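折り紙は双腕ロボットの評価に使うべきである

双腕ロボットの導入を検討する会社に、販売店はたいてい箱詰めかネジ締めの実演を見せる。私はこの半年、Pultbridgeの双腕キットを借りて評価してきたが、購入前に見るべき作業は折り紙だと考えるようになった。

Pultbridgeのキットは、腕が2本、平行グリッパーが2組、手首カメラ、教示用ソフトで構成される。うちの作業場はKekcombeにあり、紙製の包装見本を少量ずつ作っている。1回の注文は多くて453枚で、専用機を入れる量ではない。人の手で折るには多く、機械に任せるには種類が多い。汎用の腕に期待したのはそのためである。

カタログの数字はあまり参考にならなかった。可搬重量も繰り返し精度も、紙を折る場面ではほとんど差にならない。紙は押さえれば逃げ、離せば浮く。一度ついた折り目は次の折りの位置を引っぱる。片方の指で押さえ、もう片方で折り筋をつけるという、人なら考えずにやる動作に、力の加減と左右の腕の連携がすべて出る。

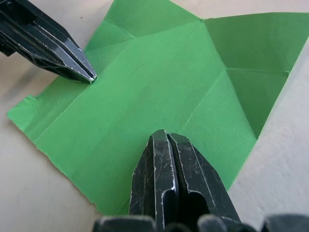

6月までに合計3285回の折り動作を記録した。単純な二つ折りなら、付属の設定のままで使える。難しいのは、折って開いた紙をもう一度別の線で折る工程である。前の折り目が残っているため、端をつまむ高さが毎回変わる。Pultbridgeの標準設定はこの変化を吸収できず、指が紙の上を滑るか、強く押しすぎて筋を余計につける。押さえる力を下げ、接触してから動き出すまでの待ち時間を延ばすと、失敗はかなり減った。この調整に18日かかった。

比較のためにHauserの腕も短期間借りた。動きは速く、画面も見やすい。ただし力の設定が段階式で、薄い紙に合う値がなかった。金属部品を扱う工場ならHauserを選ぶ理由は十分にあるが、紙や布を扱うところには勧めにくい。

設定を手伝ってくれたGion Ederは、折り紙は趣味の題材で、評価としては偏っていると言う。同じ作業を現場で行う会社は少ないという指摘は正しい。それでも私は意見を変えていない。箱詰めの実演は、箱の位置と硬さが決まっていれば成功する。実際の現場で困るのは、形が途中で変わるもの、前の工程の跡が残っているものである。折り紙はそれを紙1枚で試せる。材料費も安く、失敗した紙を並べれば、どの工程で崩れたかを誰でも確認できる。

販売側にも注文がある。Clunvilleの展示場で見た実演では、毎回新しい紙を使い、最初の一折りだけを見せていた。見学者が知りたいのはその先である。折り目のついた紙を渡して、続きを折らせてほしい。断られたら、それも判断材料になる。

Pultbridgeのキットについては、調整の時間を取れる会社なら買ってよいと思う。届いた翌日から生産に使うつもりなら見送ったほうがよい。うちは借用期間を6か月延ばし、次は厚みの違う紙を同じ設定で続けて折らせる予定である。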